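Plaza Crossings: Gallery

Project page, Hirnunel outdoor navigation study
Page last edited 2020-05-04 by Seija Seppälä

These views go with our work on route following outdoors, where the robot has to know where it is without a satellite fix. The plaza at Brarnlow is our main test ground. It has open paving, trees along the sides, and one long building at the back.

Paving, with branch shadows lying across it.
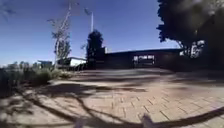 Looking toward the long building and the dark columnar tree. 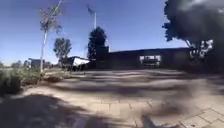
Young tree on the left, with thin stakes around its base.
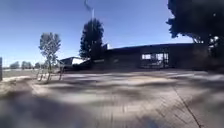
The method compares what the robot sees now with views stored on an earlier drive. In the first version, which Zeeshan Rind wrote as part of his thesis, features were picked wherever contrast was high. That worked well indoors. On the plaza it picked shadow edges more than anything else, and shadow edges move. A route taught in the morning was hard to follow by mid-afternoon, and the position estimate would slide sideways by up to 3 meters before the robot noticed and stopped.

The current version, called Trerkine, gives more weight to the skyline. Rooflines, poles and the outlines of trees against the sky stay put during the day, and they are easy to separate from the background when the weather is clear. Ground features are still used, but only for short-term motion between updates. They are thrown away after 12 meters of travel and never go into the stored map.

We drove the same route 16 times with each version. The old version finished 7 of its runs without a person stepping in. Trerkine finished all but 3. Two of those failures came at the same spot, close under the big trees, where there is very little open sky to work with. The third was a software crash that had nothing to do with localization, but we count it as a failure anyway.

Blur was the other question. Wanpen Bunnag went through the logs and marked the stretches where the view was smeared by vibration or fast turning. Small features drop out quickly in those stretches. The skyline match holds up better, mostly because it uses long outlines and doesn't need sharp corners. Her first set of labels was too strict and threw out a lot of usable data, so the labeling was done again with a looser threshold. The numbers on this page use the second set.

Some things we have not solved:

Overcast days. Gray sky behind gray foliage gives a weak outline. We have only a few runs in those conditions and would not draw anything from them yet.

Wind. Thin trees move enough to matter at close range. Xóchitl Xolalpa is testing a filter that lowers the weight of any outline that changes between updates. It slows the matching down a little, and at present it also rejects some good outlines when the robot itself is turning.

Seasons. All the stored views were made with leaves on the trees. Bare branches will look different, and we expect to have to teach the route again.

Start position. The robot must still be placed within about a meter of the taught starting point. Aleksi Pesonen has a search step that relaxes this, but it takes too long to run on the onboard computer and has only been tried on recorded data.

A second site, the Kettunen yard, will be added in June. It has taller walls on two sides and much less planting, so the skyline is made up almost completely of straight edges. We chose it because many stretches of wall look alike, and we want to see how often the matcher settles on the wrong one. Views from that site will go on a separate page.

Run logs and the second set of blur labels are available on request. Please write to Wanpen and say which version you want, as the two file formats are different and the older one needs a converter.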